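Print this page | E-mail this to a friend

Search the site: Enter keyword Go

"I still check the phones myself"

She's 20 minutes into telling me about a broken cough button when her producer taps on the glass, and she waves him off with a sandwich. It's a little after one in the afternoon, she has been awake since before four, and she wants me to understand about the cough button. (It's the switch that cuts a host's microphone for as long as you hold it down. Hers stuck one morning, and the whole of Civstead missed the first half of the weather.)

I grew up on late-night radio and I'll admit I came into this one a fan. She asked me to leave her name out, because on the air she has only ever been "your host," and after 21 years she says she'd like to get to the end without breaking the spell. So your host it is! Everybody in Civstead knows who I mean anyway, including the woman at the gas station who gave me directions and then told me what she'd have asked if she were me.

I did ask it, as it happens. Does she ever run out of things to say?

"Every single day, around the second hour," she says. "You hit a wall. And then somebody calls in about a raccoon, and you're fine till the news."

She started out on the overnight shift at a station in Pridilgate, a job she got by filling in for a man with laryngitis and then just sort of turning up again the next night. The pay was terrible. The studio was above a carpet store, and on humid nights she says it smelled like a wet dog had been elected mayor. She played records, read out the farm prices, and talked to truckers.

"I had maybe five people who called, and they all knew each other by the end. One of them would ring up and say, put so-and-so on, I want to argue with him about that. I didn't have the equipment to put two callers on together. So I held the two phones up to each other, upside down, and leaned my microphone over the top. It sounded like a fight in a bathtub. People loved it."

That was the beginning of the two-phone bit, which she still does (with proper equipment now, though she says it was funnier before). It's the thing that got her noticed. A program director at Hommont, the little radio group that owned a handful of stations up and down the valley, heard it in his car and offered her mornings. She turned him down twice. She liked nights, and she liked being left alone.

So what changed her mind?

"My dentist! I fell asleep in the chair during a filling. He said, you can't go on living like this, and I called Hommont from his front desk with half my mouth numb. They thought I was drunk. They hired me anyway, which tells you plenty about radio."

The first year of mornings was rough, and she's cheerful about it in the way people are once enough time has gone by. She'd been paired with a co-host she had nothing in common with, they'd been given a sound effects machine, and there was a consultant who sent notes. One of the notes said she should laugh more. Another, a month later, said she should laugh less. She kept them both and taped them side by side on the inside of her locker, and they're still there. I checked.

When the co-host left for a job in television she asked to do the show alone, and management gave her until July to prove it could work. She dropped the sound effects and the prize wheel and gave that time to the phones. The number went up on the side of a city bus, ending in 3411, and she still sings those four digits at every break in a tune she swears she made up and that sounds a whole lot like a mattress commercial to me.

"You can tell me it's the mattress song. Everybody does. I've never heard the mattress song."

The television years are a shorter story. In 2000 a cable outfit tried to put the show on camera, live, with a couch. She lasted one season. She says the couch was the trouble, that guests sat back in it and went quiet, and that she spent the whole time worrying about her hands. The best thing to come out of it was the Abou Jaoude theater, where they taped the last few episodes in front of a crowd. It seats 400, and she'd never worked with a crowd before.

"I walked out and they made a noise and I forgot my own opening. Completely gone. I've said good morning for a living my whole life and I couldn't come up with good morning. So I said, 'Well, who wants to talk?' and a fella in the balcony did, and he went on for ten minutes about his divorce, and it was the best television we ever made."

She's gone back to the Abou Jaoude every year since for a live version of the radio show. No couch. There are two stools and a telephone on a table, and anybody who wants to can come up and sit. I went to the last one and I laughed so hard at a retired bus driver's story about a wedding cake that I had to go stand in the lobby.

I wanted to know about interviewing famous people, and she made a face. She does it when they come through town, and she's polite, but they arrive with their stories already ironed. She'd sooner have the raccoon. "A famous person gives you the story they gave the last town. A regular person has never told it before, so it comes out all backward, and you get to help. That's the fun part, you get to go, wait, wait, whose boat was it?"

She doesn't listen to podcasts much, though she's been asked to make one. She worries she'd edit it to death. She does listen to the overnight show at her old Pridilgate station, which is hosted these days by somebody she has never met and thinks is terrific. She's called in twice, using a fake voice. They hung up on her the second time.

And retirement? She puts down the sandwich for that one.

"I've got a deal with the producer. The morning I'm not curious who's on line one, he's allowed to take my key. He asks me every so often, are you curious? And I say, who is it? And he says, it's the raccoon guy. So, yes. I'm curious."

Before I leave she takes me into the studio and picks up each of the handsets, one after the other, and listens for the dial tone. She's done it every day after the show since the bathtub days. Line four has a hum, and she writes it on a sticky note for the engineer and presses it to the desk with her thumb.

Then she asks if I want to say something into the microphone. It isn't on. I say good morning, and she tells me I came in too fast.

Print this page | E-mail this to a friend

Last updated: July 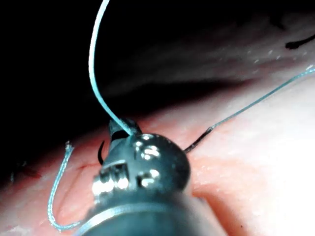 The author is a staff writer covering radio and television.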